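Jabari Mosoti
1/19/25

Update on the arm build at the Casgate shop. A few people asked where things stand, so I'm putting it all in one thread.

The arm itself has been fine for weeks. Most of my time is going into the hand now, and into the grip settings in Poten, my control program.

First problem was the thumb. It closed before the fingers did and pushed whatever I was picking up out of the palm. I put a 30 millisecond delay on it and that helped. Then I went to 280, which was too much. Still tuning between those two.

Second problem was the cable. I had it tight along the forearm and it pulled every time the wrist turned. Gave it a big loop of slack. It takes up room on the table but the wrist moves freely now.

Changed the test object too. I was using a foam ball, and foam forgives everything. Fruit is heavier and the shape is never even. Apples are cheap and I can eat the ones I don't bruise.

The task is simple on purpose. Apple, plate, one arm. I want that working before I add a second object.

The dark cloth was Guerra's suggestion. My bare tabletop was throwing glare and the tracking kept losing the edge of the plate. I should iron it at some point.

Apple in the hand, near the plate:
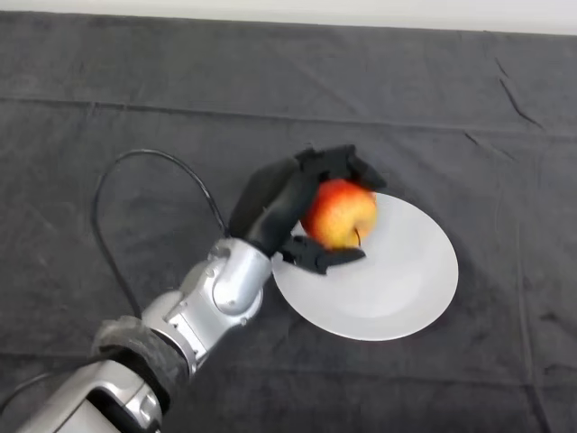
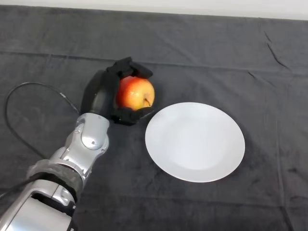 Grip force is the next thing on my list. Right now it's one fixed value for every object. I'd like the fingers to stop on contact and then add a little, but that means reading motor current on each one, and my readings are noisy.

Log is at 3,509 lines and I've only gone through the first part. Most of the errors so far are timeouts on the same finger motor. Could be the connector. I'll swap it before I blame the code.

For those who asked about parts: the list is in the Zuvley folder on the shop drive. It's at version 11. Please don't order from the older ones, the wrist screws are wrong in all of them.

Someone asked if it can do eggs. No. Maybe in March.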